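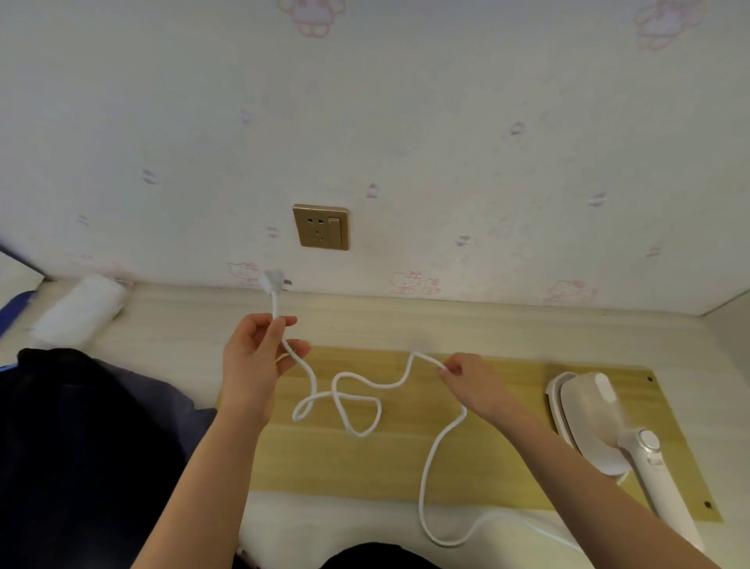 3.2 Small appliances and the position of the outlet

Garment care made up a small part of the recorded household work, but it raised the question of outlet position more often than any other task except cooking. Of the 112 households that took part in the study, most owned either a flat iron or a handheld garment steamer, and many owned both. The steamer was the more interesting case for our purposes. A flat iron is normally kept with an ironing board and used wherever the board can be opened. A steamer has no such fixed companion. It is taken out, plugged in, used for a short time and put away, and the surface on which it rests between uses is whatever surface lies close to an outlet.

Figure 4. A handheld steamer resting on a board on a desk, with the cord and plug held in the hands and a combined outlet and switch panel on the wall behind.

Figure 4 illustrates the arrangement we refer to as "desk-side" storage and use. The outlet is above the work surface and can be reached without bending, and the panel carries a rocker switch beside the socket openings. The steamer lies on a separate board laid on the desk. A rolled towel is kept against the wall at the far left. Arrangements of this kind, in which the desk takes the place of a dedicated ironing area, were classed separately from those in which the appliance was used on a bed, on the floor or at a kitchen counter.

Cord handling was coded in three stages: release, in which the cord is unwound or shaken out; approach, in which the plug is brought to the outlet; and settling, in which the remaining length is placed so that it does not catch on the appliance or the user. The same stages were applied in reverse when the appliance was put away. A still image does not by itself identify the direction of the activity, and figures in this section are therefore used to show the arrangement of objects only. Coding was carried out from the written activity logs and the home interviews.

The height of the outlet had a clear effect on the settling stage. Where the outlet was near the floor, participants tended to leave the spare cord on the floor and gave it little further attention. Where it was above a desk or counter, the spare cord shared the surface with the appliance and with other belongings. Participants in the Grewal district, where the apartments are small and bedrooms are commonly used for study as well as sleep, described moving books, clothing and chargers before they could begin. In Bisadside, where most of the homes visited had a utility room, this step was seldom mentioned.

Separate boards were reported in 17 households. They were used to protect the desk finish, to give the steamer a steady place to rest, or to press a collar or cuff against a firm backing. Few had been bought for the purpose. Participants spoke of shelf panels, offcuts and parts of furniture that had been taken apart, and several said that the board stayed on the desk between uses and served as a general work surface.

Shared bedrooms and children's rooms deserve separate mention. In these rooms the position of the outlet had usually been fixed before the furniture was chosen, and the desk had been placed under it to serve a lamp or a computer. Garment care was added later, and the adults interviewed did not regard the room as a place for laundry even when they used it as such every week. This finding agrees with the earlier survey by Girard (Shirley Girard, Brorkon report, May edition), which found that rooms were named after their furniture and seldom after the work done in them.

Two limits should be noted. The interviews were completed on March 3, 2024, at the end of the cold season, and the use of steamers for heavier clothing may be overstated. In addition, households were asked about appliances that they owned at the time of the visit, so borrowed or shared appliances were not recorded. Section 3.3 applies the same coding to kitchen appliances, for which a larger number of logs was available.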